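Progress report to the Trimstead Fund
Small Tools for Independent Kitchens grant, second reporting period
Prepared by Ilse Nolte, Cidonwood
November 3, 2023

Where we are

Since our last report the Donodus kit has gone from a pile of parts and a parts list to something a person can unpack, bolt down and run. I can't tell you how good it felt to write that sentence! The kit, for anyone on your side who is new to the file, is a tabletop handling package: a gripper, a mounting plate, a cable set and the software that goes with them, meant for small shops, cafes and training centers that want an arm to move everyday items and don't have an engineer on staff. We are reviewing it on your behalf and also helping the makers at Ruddock get it ready for first customers, and we've tried to keep those two jobs separate in what follows.

The budget stands at 2720 dollars spent on fixtures and consumables out of the 4000 set aside for this period. The rest is committed to spare fingertips and a second mounting plate, both on order.

Pick-and-place on drinkware

Most of our time went into cups and mugs. They sound easy and they really aren't: thin walls, handles that stick out on one side, and shiny surfaces that confuse the depth reading. The approach we like best so far is a rim grasp, with the gripper coming in from above and working from the edge of the mug. We lay a colored mat under the mug so the software has a clear zone to search, and we keep the rest of the table simple.

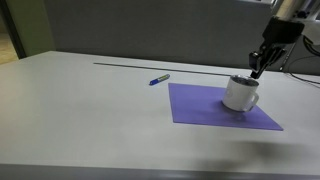

Gripper at the rim of the mug, purple mat as the search zone.

Sem Dijkstra rewrote the approach path in September and the difference is lovely to watch. The old version came down in two stages with a stop between them, and the new one is a single slanting move that slows near the rim. He also made the slow-down distance a setting on the main screen, where before you had to dig for it in a file. Our two cafe testers found it without asking us, so I'm calling that a win.

We ran the standard mug task 90 times on the new path. Three of those runs ended in a stop by the software, all of them with the handle turned toward the back of the table, and Sem has a fix in testing. I would like to see that fix through another full set before we say anything about it to customers.

Setup and instructions

The setup guide is much better than it was in February. It now fits on a folded sheet, the drawings match the parts, and the calibration section starts with the mat and works outward. The makers asked us to check whether a first-time user could get from a bare bench to a ready position using only that sheet, so we cleared the table, put out the mat and a cup, left a marker pen and the long rod in place, and handed the sheet over.
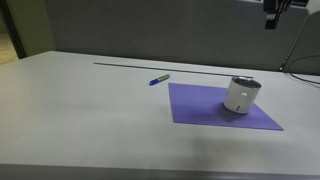 Both of our first-timers got there in one sitting, and one of them went on to try different heights for the starting position just because she was curious. The step that slowed them down was naming the zones. The software calls them "regions" on one screen and "areas" on the next, and the sheet uses "zones." We've sent Ruddock a list of these mismatches and they've promised one word throughout in the next release.

Cable routing still needs work. The sheet shows the cables leaving the arm on one side only, and anyone with a wall or a power strip on the other side has to work it out alone. I've asked for a second drawing.

Closed-finger reach

Something we didn't plan for, but I'm excited about: with the fingers closed, the gripper is slim enough to go inside a mug. Sem wants to use this as a quick check of position before a grasp, and possibly as a way to lift by opening outward against the walls. It's early. We have only tried it at low speed and we haven't settled on a force limit. 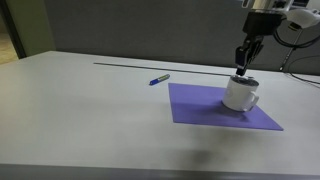 Closed fingers reaching into the mouth of the mug.

Next period

The handle fix comes first, then a repeat of the full mug set, then bowls. We'd also like to loan one kit to the Trimstead training kitchen for a few weeks, if you're willing to make the introduction. Sem can bring it over and stay for the first morning. The loan form is attached with the invoices, and it needs a signature from your side before we can ship.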